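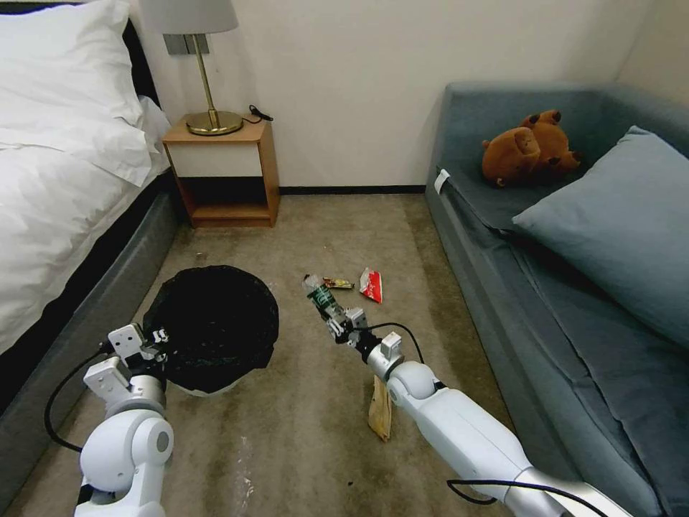
White bedding and a brass lamp on the nightstand.

March
By the Mobile Games Desk

I was supposed to stop playing Skilholm after one run. One run is 11 minutes if you live, and a good deal less if you don't, and I figured I could squeeze it in before bed. Then I unlocked the bell hammer. Then it was 2 a.m.

Skilholm is a lane defense game played on a single vertical screen. You have a little harbor town at the bottom, a frozen sea at the top, and a whole lot of things walking across the ice toward your front doors. You don't place towers. You place townsfolk, and they wander! A baker set down in the left lane will drift toward the nearest fire to warm her hands, so half of the strategy is deciding where to light the fires. I lost my first four towns because everybody had gathered around one cozy bonfire while the wolves strolled in on the other side.

It sounds fussy, but it plays like a dream. Every action is a tap or a short drag, the whole thing works with one thumb, and the game pauses the second you lift your hand (a setting I wish every phone game would steal).

You start with Ula, the harbor pilot, who can crack the ice with her lantern pole and send a whole row of enemies into the water. She's the easy pick and she stays good for a long time. Prarnar is the one I fell for, though. He's a huge mossy troll who moved into town before the story starts, and he can't attack at all. He just sits down. Wherever he sits, the lane is blocked until he gets bored, and you can keep him interested by tossing him fish.
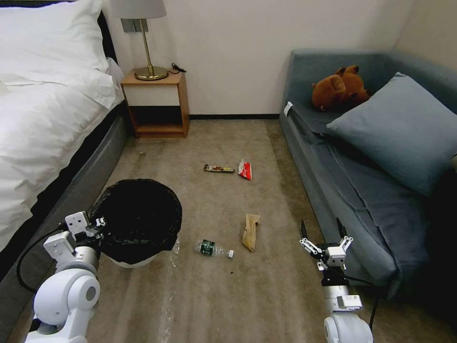
Fish cost coins, and coins are also how you buy firewood, so a Prarnar run turns into a constant argument with yourself about whether the troll or the town gets dinner. My best one ended on wave 181 with no wood left and Prarnar sitting in the only lane that mattered. I was grinning like a fool.

Between runs you spend shells on upgrades at Pugh's, the junk shop on the pier. There are 9 shelves, each one opens up as you reach a new part of the sea, and the stock changes after every run. I love this shop. You might get a plain damage boost, or you might get a cracked bell that makes every enemy turn around for a moment when a townsperson falls. Put the bell together with the hammer that rings it and you can march a boss back and forth across the ice until it falls through a hole of its own making.

I do have a couple of complaints. The text on the upgrade cards is tiny on a smaller phone, and the third sea drags, with too many armored crabs and too few ways to get under their shells. Cloud saves only update when you close the game properly, so I lost an evening's shells when my battery died.

Still, the sound deserves headphones. The ice creaks on whichever side the next wave is coming from, and after a few evenings you start dropping fires by ear. The soundtrack is mostly fiddle and hand drum, and it picks up speed as the town gets smaller.

The first two seas are free, and the rest come with a single purchase. No energy meter, no ads between runs. I'm going back in with Ula tonight to see if I can finally get past those crabs.
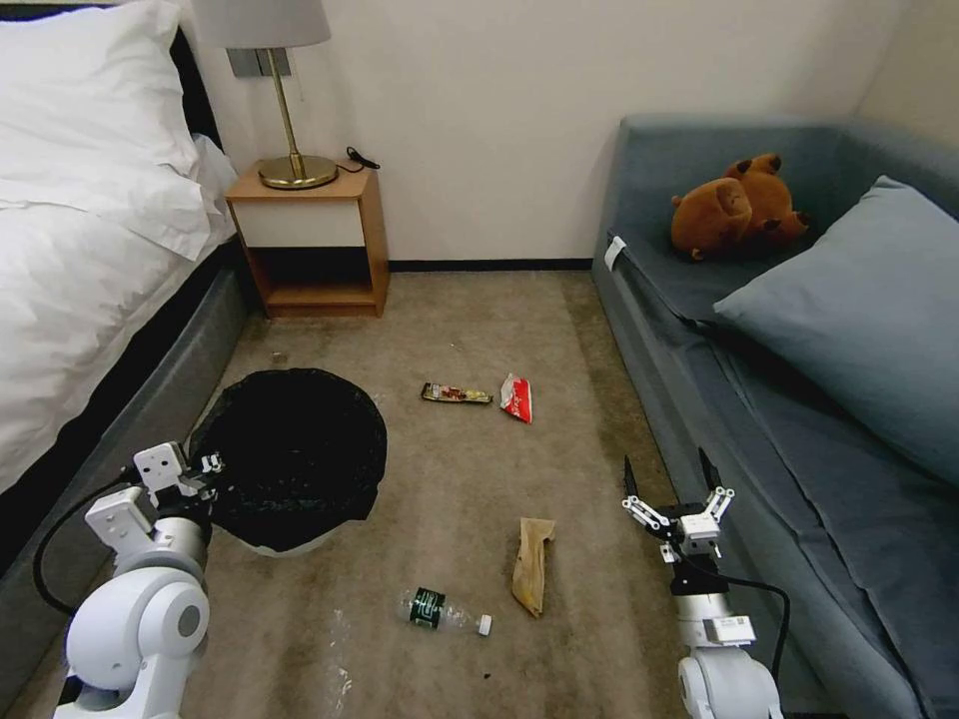 The nightstand in the corner, with the trash bin on the carpet by the bed.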